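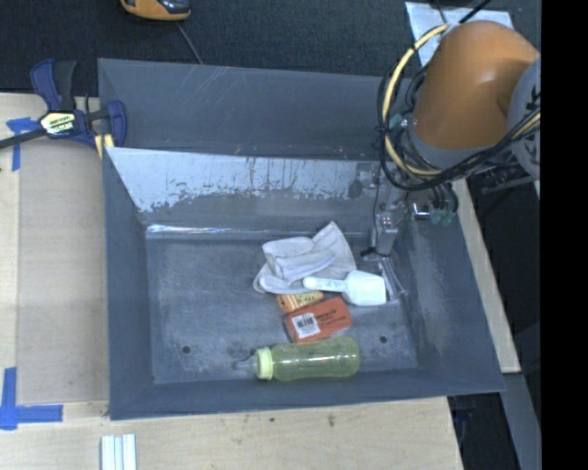
Vomine Sorting Cell: Can It Do Your Chores Yet?

Print this page | E-mail this page

Short version from me: some of them, slowly! I'm Nisha Pandey and I look after the Vomine line here at Kirero, so I get the "when will it tidy my kitchen" question pretty much every Wednesday.

The cell is an arm, a gripper and a big gray bin you clamp to your own table. You tip in a jumble and it picks things out one at a time. Boxes are easy. A baby bottle on its side is fine most days (clear plastic can still fool it). A plastic scoop is harder than you'd think, and a crumpled cloth glove is the one I'd bet against, especially with other stuff tangled up in it.

So, shop floor? Yes, if you're sorting returns or mixed small parts and can live with a person nearby. Home? I wouldn't. It won't fold, it won't wipe, and my kids are faster.

What you get
Arm, gripper, bin and cables
2 spare sets of fingers
500 hours of picking before the first service

Bring your own table and clamps. Edgardo Dagdag does the setup visits and he's booked through May, so ask early. If you have an odd item you want tried, mail it to us and we'll run it for you, glove or no glove.

Print this page | E-mail this page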